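Community sponsored walk - do we need permission from the council?

Posted by Tala Haddad, February 2021

I help run the Lestham youth club and we want to do a sponsored walk in May to raise money for a new minibus. The plan is a 20 mile loop from the club, out along the river path to Jevberg and back on the lanes. We did a shorter one a few years ago and raised almost £900, but the woman who organised it has moved away and left no notes.

Do we have to tell the council or the police if we are only using footpaths and pavements? And can the under-16s carry collection tins on the way? One of the parents says they can't. Obviously it all depends on what the rules are by then, and if we can't walk as a group we may ask people to do the miles from home.

Ankica Perić

I've organised 4 of these for our swimming club. You don't usually need a licence for a sponsored walk on public paths, but ring the council's events team anyway. They sent us a short form asking for the route, the start time, expected numbers and a contact on the day. We emailed the local police team a copy as well and got a two-line reply.

Collection tins are different. Collecting from passers-by in the street normally needs a street collection permit, and there is a minimum age, which ours had as 16. Check with your own council as it varies. We gave up on tins and used sponsor forms and an online page. Put the Gift Aid box on the form from the start. We forgot the first year and had to go back round everybody.

Look at your insurance too. Ours covered club nights but nothing off the premises until we asked for it to be added.

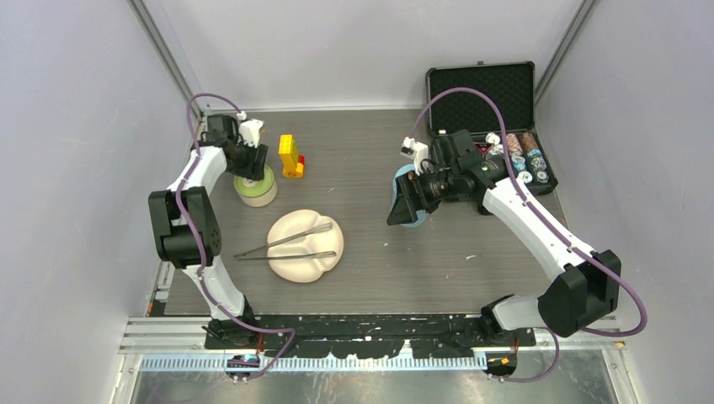
Light blue cup, and the round tub with the green lid

Marshals: we had three at each road crossing, all in hi-vis, and gave every one of them the same phone number to ring.

Yensuk

20 miles is a long way for kids. Do 10. Our lot were on the bus by Jovasard.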